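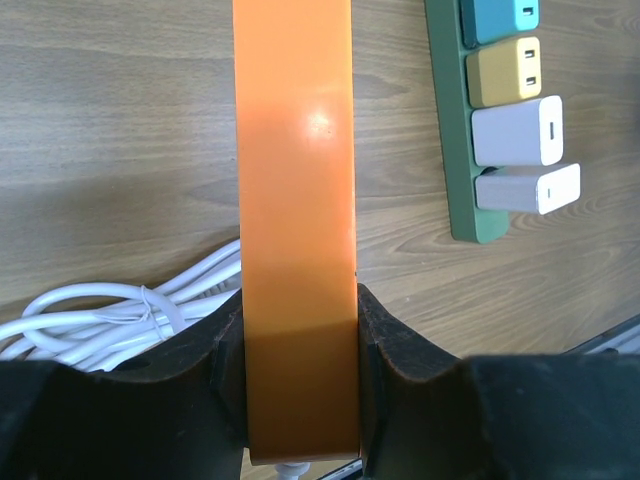 Page last changed: Friday, August 5, 2022

Section 5: Gripping and lifting the strap

Welcome back, and well done for getting through the arm set-up in Section 4, which is the longest one in the whole guide and the one most new club members grumble over. From now on you get to pick things up! Everything in this section is done at the Zurkitz table with the Oddsson arm, using the gripper and the small wrist camera that you fitted earlier. If you are working on the Dinurum arm instead, the steps are the same but the menu names are a little different, and you will find those at the back of the guide.

The task is to close the two fingers on one end of a flat strap, lift it clear of the tabletop, hold it there, and put it down again without dropping it. It sounds like very little when you write it out. Please give it a whole club evening anyway, and don't feel bad if your first few lifts are ugly ones. Mine certainly were.

Before you start

You will need a partner. One of you drives and the other sits by the stop button, and you swap at the halfway point. You will also need your team's notebook and a strap from the parts drawer. We like the orange one because it shows up so nicely against the wood and the black fingers, but any flat strap of the same width will do.

Check that the arm is in its rest position and the speed slider is at 16 percent. Teams that have finished Section 7 may go faster. Everybody else, please leave the slider alone, however slow it feels.

CAUTION: Keep hands, sleeves, hair and lanyards away from the fingers whenever the arm is powered. If you want to move the strap by hand, press stop first, wait until your partner says "stopped" out loud, and only then reach in.

Picking up the strap

1. Lay the strap flat on the table with one end pointing toward the gripper. Give yourself a clear hand's width on both sides of that end.

2. Open the wrist view on the laptop. The fingers should show as two dark curved shapes low in the picture, one on the left and one on the right. If one of them is missing, the camera has turned in its mount, so go back to Section 3 and straighten it.

3. Open the gripper to 100 on the dial.

4. Bring the arm down in small taps until the fingertips are on either side of the strap. Don't hold the key down. Tap, look, tap, look - it is dull, I know, but it saves a great many scraped fingertips.

5. Line up the strap so that it runs straight up the middle of the wrist view. A small tilt is fine on your first evening. If it leans a lot, turn the wrist and leave the strap where it is.

6. Close the gripper slowly. Stop closing when both inner faces are pressed against the edges of the strap and the force number stops climbing.

7. Raise the arm in small taps until the strap and fingers are well above the tabletop. As you go up, things on the table will look smaller in the wrist view while the strap stays the same size. New drivers sometimes watch the table by mistake and think the strap has grown, so keep your eyes on the place where the fingers meet it.

8. Hold still and let your partner count slowly to five. If the strap stays put between the fingers, write "held" in the notebook. If it slides or twists, write that down too, with a few words on how it went.

9. Lower the arm, again in taps, until the strap rests on the table. Open the gripper, move straight up, and send the arm back to rest.

Do the whole round until you have two clean holds in a row, then change places.

NOTE: A shiny strap can give you a small white bright spot in the wrist view. It is only the light bouncing off the surface. If you are using the color finder from the Urach lessons, though, it may read that spot as a gap in the strap. Turn the lamp a little, or tell the finder to skip anything very bright, and take a fresh reading.

NOTE: The color can also look quite different from one end of the strap to the other. Ours goes from a light orange higher up to a much deeper one down in the shadow between the fingers. Take one color reading from each part and save both under the same name.

Cables and chargers on the table

The green power strip and the coiled white cables are used in Section 6, and you are welcome to have them out while you practice here. It is good for drivers to get used to a table with things on it. Keep the coil tied with its twist tie, and remember that a strap lifted over it can hide part of it from the camera. Move the arm sideways a little and look again before you lower.

CAUTION: Never close the gripper on a charger or on any cable that is plugged in during this section.

If something goes wrong

The strap pops out when the fingers close. You are most likely gripping too near the tip. Open up, come down one more tap and try again.

The strap turns as it rises. The fingers are meeting it unevenly. Set it down and repeat step 5.

The fingers look scuffed. A bit of wear along the rims is normal and does no harm. If you can feel a notch on an inner face with your fingernail (arm stopped, please!), show it to Þórey Bundgaard, who keeps the spare pair and will help you swap them.

The wrist view freezes. Press stop, unplug the camera at the laptop end, plug it in again and reopen the view. Start over from step 2.

When you are both happy with your holds, put the notebook page in the blue folder and carry on to Section 6, Sorting the chargers by color.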